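Guides > Desk and Schoolbag > Checklists

Pencil case and pen check, with my comments

Last gone over December 8, 2019

I do this one at the kitchen table at the end of every half term, and it takes me nearly 40 minutes for the whole family's cases, though I will admit a good part of that is tea. Tip everything out first. You can't check a case with things still in it, however tempting it is to give it a squeeze and call it fine.

THE CASE

[x] Zip runs end to end without catching. Comment: the Rirnard one sticks near the pull, so I rubbed a candle stub along the teeth and it is much happier now.
[x] Lining whole, no holes at the corners. Comment: turn it right out and look at the seams. A sharpened pencil will find a gap long before you do.
[ ] Base clean. Comment: still a blue patch on the Gaka case from November. Soap has faded it, and I shall have another go — slowly, with an old toothbrush.
[x] No loose threads near the zip.

PENS AND PENCILS

[x] Every marker has a cap, and the cap clicks. Comment: 27 markers tested on scrap paper, and 2 thrown out for being hopelessly dry.
[x] Pencils sharpened, with no split wood.
[x] No cracked barrels. Comment: run a thumbnail down the side, as a hairline crack is easier to feel than to see.

SHARP AND SMALL THINGS

[x] Scissors round-ended and closed. Comment: the pointed pair lives in the drawer, please, whatever anybody tells you about needing it for art.
[ ] Compass point covered. Comment: cork gone missing again. A bit of rubber will do for now.
[x] Sharpener blade screwed down tight.

PUTTING BACK

[x] Pens in one at a time, caps all the same way up.

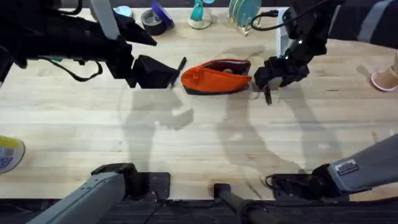
[x] Little round things, rubbers and the like, go at the bottom, where they won't jam the zip on the way out.
[x] Case closes without being forced. Comment: if you have to lean on it, something needs to come out. I took three felt tips from the Yazdani case and it shut beautifully.
[ ] Name written inside. Comment: fabric pen on order from Skimudora, so this one will have to wait.

Comments (3)

inkyfingers: The candle trick worked a treat on my daughter's zip, thank you! I'd been about to buy a new one.

Marrowfield: We have 19 glue sticks and not one lid between them. Could you do a glue page next?

teapot_lane: For ink on the base I dab on a little surgical spirit with cotton wool — try it on a hidden corner first.

Previous Next All checklists Contact Back to top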